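Teaching an arm to pour

Radosław Bielecka talks fast when the subject is glassware. He has been running the pouring work at Candeo since July, and within a minute of my arrival he is telling me why a measuring cylinder is such a wonderful, maddening object to hand to a machine.

"It's tall, it's slippery, it's see-through and it wants to fall over," he says. "Everything a camera hates! And every chemistry student learns to use one in an afternoon."

The project is called Quansah, and its aim is easy to state. A robot arm should pick up a cylinder, bring its spout to a funnel and tip it, without anyone having written down the path it must follow. What it gets instead is examples – lots of them, each one a full run guided by a person from start to finish, with the camera views and the arm's own movements stored side by side.

"We have 1,603 we're happy with," Bielecka says. "I'd like 3,000 before I start making promises."

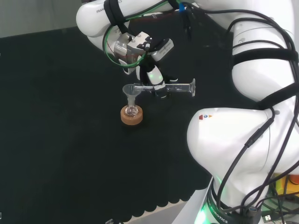
The moment he cares about most is the one just before the tilt. People slow down there, he explains, and they all do it differently. Some come in high and drop the spout towards the funnel. Others slide across from the side and stop for a breath before they turn the wrist.

"At first I wanted everyone to do it my way. Terrible idea! The model learnt my way and then fell to pieces the first time the flask was a thumb's width to the left. Now I tell people to pour like themselves, and we move things between runs."

He has 7 people guiding the arm at the moment, taking turns, and he can tell most of them apart from the recordings alone. One, he says with real admiration, has never hurried a pour in her life.

I ask what happens to the bad runs. He brightens at this.

"We keep them! Not in the same pile, but we keep them. If someone misses the funnel, backs off and tries again, that second try is gold. A system that has only ever seen perfect pours has no idea what to do when it's slightly wrong, and it's going to be slightly wrong all the time."

Labelling is the slow bit. Each run gets a start, a grasp, an approach, a tilt and a finish, all marked by hand, and two people have to agree on the grasp. They argue about it more than you'd think. Is it when the fingers first touch the glass, or when the cylinder leaves the table? (They settled on the touch, after a long lunch.)

Then there is the view from the wrist, which Bielecka calls his favourite and his worst. Up close, clear glass is mostly reflections, and the printed marks can be the best thing in the picture for the model to hang on to.

"You look at it and you see a cylinder straight away, because you know what one is. The model has to get there from a few bright streaks and a number ten. I find that lovely, I really do. I could look at those pictures all day – ask my wife."

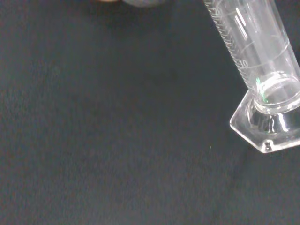 What comes next

A second set of runs is planned at Ranstead, where the lighting is different and so are the benches. Bielecka has picked out 11 new pieces of glassware to take with him, and he is already worried about a very narrow one.

"If it copes with that, I'm buying everyone cake," he says. "If it doesn't, we collect more examples. Either way I get to watch more pouring."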